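Looking after the two-arm table: what I do and when

Sunday, December 14, 2025

I have been looking after the two-arm table at Lernix since March, and people keep asking me how much upkeep it needs. The answer is a small amount, often. When I took over I had a folder of notes from Halima Chukwu, who built the thing, and a drawer of odd screws. Most of what follows comes from her notes, with some changes I have made along the way.

The job the table does is simple to describe. Two arms tidy crockery: bowls, cups, a rack. Our name for the project is Lustness, which was picked before my time. The arms are asked to do the same handful of moves many times over, and my part is to make sure the moves mean the same thing on Friday as they did on Monday.

Before anyone starts, I go round the bases. Each arm sits on its own metal plate, and the plates are bolted to the table. I put a spanner on every bolt once a week and after any knock. A loose plate does not look loose. It shows up as an arm that is slightly off at full reach and fine close in, and you can lose a whole afternoon blaming the software. I lost two.

Then I power up and wait for green on both bases. I don't touch anything until both are green, even if one comes up early. I also check that the red buttons are clear of cables. In the spring I found a cable lying across one of them, and it has been on my list ever since.

After that I send one arm out over the rack, slowly, and leave the other folded out of the way. Long reaches are where trouble shows first, so I would sooner start there. I watch the cable on the outside of the arm as much as the gripper. It needs enough slack to hang in a loop at the elbow. Too tight and it pulls at the connector, too long and it drags on the table. The mug with the smiley face is my usual marker for this, because I can tell from across the room if it has been moved.
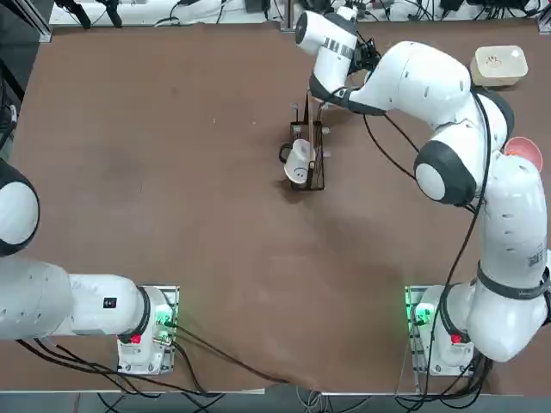 Cables

If you only have time for one thing, do the cables. They run off the backs of the bases and under the near edge of the table, and they creep. I re-dress them every second week. That means unplugging nothing, starting at the base and working outwards, and taking out any twist before putting a tie back on. I gave up on hard plastic ties and went over to hook and loop from Thaler, which you can open and close as often as you like.

The floor side is still a mess. I have a plan for a tray under there and the tray has been on order for 10 weeks.

Gripper pads

The pads on the fingertips are the part that wears. Ours are light blue, and they pick up a shine when they start to go. A shiny pad will still hold a bowl by the rim for a while, then one day it lets the bowl turn a little on the way up. I wipe them at the end of each day with a damp cloth and no cleaner. The cleaner we had before left a film.

I change them in pairs, never one at a time. Halima's notes say every 200 hours and I have found that about right for bowls. Cups seem to be kinder to them. It takes 14 minutes for both grippers if the small driver is where it should be.

After a change I close each gripper on nothing and zero it again, then try it on the pink bowl. The rim is thin, so if the two fingers are not meeting evenly you see the bowl shift before it is lifted. I do this with something inside, as an empty bowl is too forgiving. The other arm stays open and well over on its own side while I am at it.

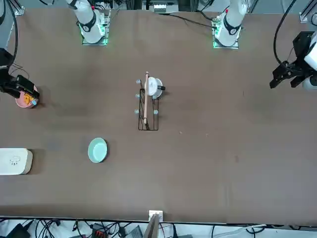
The rack and the table top

The rack is only wire, and it bends. I check it against a card template and straighten it by hand. Once it got far enough out of square that I bought another, and that one was a different width, so back to the old one.

The top I just wipe. It has scuffs, and I leave them alone. I did try a mat from Fastanport for a month. It was good for noise but it rucked up near the bases, and bowls sat at a slant on the ruck.

Things I still want to sort out

A proper log. At present it is a notebook, and the page for August got tea on it.

Spare pads. We are down to 4 and I would like twice that on the shelf before the new year.

A second person who can do the bolts and the zeroing when I am away. I have written the steps on a sheet inside the cupboard door. If you work here and would like to learn, come and find me on a quiet morning and we can go through it together.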